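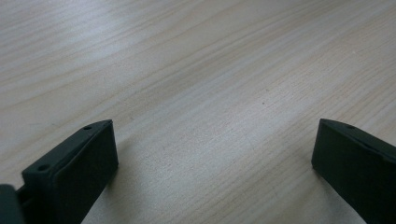
Welcome back, and if you missed the first session, don't panic, we only got as far as the sign-in sheet and a long argument over the price of muffins. This week is food costing, which means working out what it costs you to put one thing in one customer's hand. Most people starting a café do this by adding up the ingredients and doubling it. I did that myself for my first year at Pevside and I was tired and broke by the end of it! The ingredients are only part of the story, and the part people forget is all the stuff that just sits there. Take a plain pale wood tabletop with the grain showing. You pay for it once, it never goes on a recipe card, and every cup of soup you sell has to chip in a little bit toward it.

So, two piles. Grab a sheet of paper and draw a line down the middle.

Fixed costs
These are the same whether you sell one sandwich or run out by noon. Rent, insurance, the loan on the fridge, furniture, the music license, the phone. Wages go here too if you have somebody on set hours (we'll fight about this in week four).

Variable costs
These go up every time you sell something. Bread, milk, fruit, cups, lids, napkins, card fees. If you sold nothing today and it still cost you money, it belongs in the other pile. Food you threw out is a funny one - I put it under variable, but some books don't, and either is fine as long as you stick with it.

Spreading the fixed pile
Say your kiosk has fixed costs of $900 a week and you sell 300 items. Divide the first by the second and you get $3. Every item has to bring in $3 over its own variable cost before you've made a dime. Sell fewer items and that number climbs fast, so please do this sum for a rainy week as well as for the sunny one you have in your head.

Yield, or where your money goes when you peel things
This is my favorite bit of the whole course and I'll try not to go on. The weight you buy isn't the weight you sell. I took a pineapple weighing 900 grams from the Malabanan market, cut off the top, skin, core and the brown bits, and put what was left back on the scale. I had 387 grams. That's a yield of 43 percent, and I'd sharpened the knife.

If that pineapple cost $4, you paid a bit less than half a cent a gram at the stall. But you can only sell the 387 grams, so your real cost is a little over one cent a gram. Put the first number on your recipe card and you'll lose money on every portion and never see where it went.

The rule is:
cost of usable food per gram = price paid divided by trimmed weight

Fruit where you keep the skin on does much better, and so do berries. Anything with a big pit or a thick rind, weigh it yourself. Don't trust a printed yield table, mine included - fruit changes with the season and so does whoever is holding the knife. 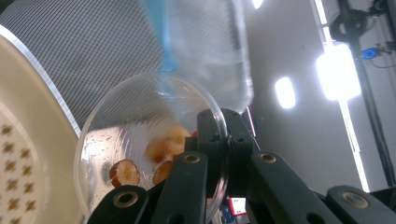 Cut fruit in a clear plastic cup, some pieces peeled and some with the skin on.

Packaging
The Brasmont price list we used last week had cups on one page and lids on another, and half the room costed the cup and forgot the lid. Lid, fork, napkin and label can easily reach 50 cents between them. Write each one on the card on its own line. If you round, round up.

A word on portions
Pick a weight and stick to it. "A good handful" is a lovely thing to give a friend and a terrible thing to write on a card, my handful and yours being quite different sizes. Keep a small scale right by the cutting board. If it lives in a cupboard it'll stay in the cupboard.

For next time
Choose one item you'd like to sell and fill in a full recipe card, trimmed weights and packaging included. Bring the receipts, even the crumpled ones.
Read the Prarnach case study, pages on the second shop only.
Work out your own fixed cost per item for a busy week and a slow one.
Bring a calculator. Phones are fine, but the signal in the back room is awful.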